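Quit Ranking Twelve Year Olds

Club soccer season wrapped up here in May and already the emails. Tryout dates. Deposit deadlines. A "player pathway" chart with 4 levels and arrows going up, none going down, as if that's how it works.

I coached rec and then club for a long time. My opinion, take it or leave it: rankings before high school should go. All of them. The online lists, the A team B team C team split at age nine, the showcase weekends where a kid plays 37 minutes across two days and the parents pay for three hotel nights.

Radek Charvát, who ran the Pledine club before it merged, used to say he could tell at eleven who'd play in college. I kept his list. Most of those kids were done with the game by sixteen. Knees, boredom, band, a job. The one who did go on to play, Viera Štefanec, wasn't on it. She was small and slow and on the second team, and she kept showing up. Then she grew.

And the money. $300 just to try out at some places, nonrefundable. A family with two kids is past $1000 before anybody buys cleats. So what are we ranking exactly? Partly skill. Partly birthday – the January kids are always "gifted" – and partly whose parents can drive on a weeknight.

I know the other side. Kastriot Grgić and I have argued this in parking lots for years. He says good players get bored with weaker ones and quit. Fair, some do. But mixed groups can still be split up for half of practice, and it doesnt need a website with numbers on it.
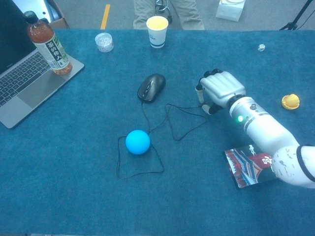 What I'd do instead

Pools, not teams, until thirteen. Shuffle every few weeks. Equal minutes, written down and posted. No tryout fee, period. Travel capped at an hour. Let the coaches keep there notes private, and let a late kid walk in at fourteen and get a real look.

Will we lose a few families to the big club across the county? Yes. We lose them now anyway. Board votes on the fee next month and I'll be there, probably talking too long.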